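## Notes from the bin

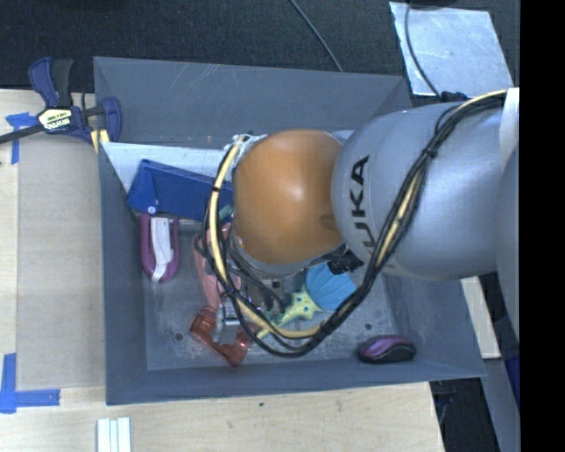
*The Koltider bin, mid-session. The shell is on the right, looking smug.*

August was bin month at Koltider. For anyone who joined the mailing list recently, the project is easy to explain at parties and hard to make sound like a career: we collect examples of a robot arm picking things out of a gray bin, so that a learning system can study them and eventually pick things out of a gray bin by itself. Lamrani builds the learning system. We supply the picking, the objects and the muttering.

We closed the month with 378 usable pickups. The daily target had been 30, a number chosen in a meeting by people who would not be resetting the bin. Some days we cleared it before lunch. On one memorable afternoon we logged two, both of them the computer mouse, and went home.

The rules for a session haven't changed much since the last newsletter. Someone tips in a handful of objects, doesn't arrange them, and resists the urge to nudge anything into a nicer position. (Everyone nudges. We now have a written rule about nudging.) An operator guides the arm to a grasp, the software saves the whole attempt, and a second person marks it as a hold, a drop or a "hm." The learning system has no use for "hm," so those get reviewed on slow days over bad coffee.

Drops stay in the set. Lamrani asked for them early on, and we have been generous suppliers. A model that has only ever watched clean grasps gets a rather rosy view of the world, and the first slippery thing it meets comes as a shock.

A word on the objects. The current pool stands at 34, and the selection policy is that they should be annoying in different ways. The starfish has arms going everywhere and gives the gripper too many options. The shell has ridges. The see-through red piece, bent like a boomerang with opinions, is there because depth sensing and translucent things have never gotten along, and we would like the system to find that out from us first. The mouse is just a mouse. People kept asking whether the robot could pick up something normal.

Our friends at Irkido, who label the attempts, have sent back their usual list of complaints. The main one is that our object names have drifted. One person's "pink thing" was another's "long pink" and a third's "salmon," and for most of a week the database believed we owned three of them. There is now a naming sheet taped up next to the operator's chair. Please use it, even if your name is better.

We also lost a morning to the bin itself. It had crept along the table between sessions, not far, but far enough that the first attempts of the day aimed at where it used to be. It is now held by a clamp, and blue tape marks have gone down on the table beside it. Before you start, look at the tape. If the tape and your memory disagree, go with the tape.

Next up is the Flallix round, which swaps in a fresh pool of objects and keeps everything else the same. Suggestions are welcome. Nothing that leaks, nothing that sheds, and no more keys, please. Operator slots for the new round are on the shared sheet, and the early ones go fast for reasons we have never understood.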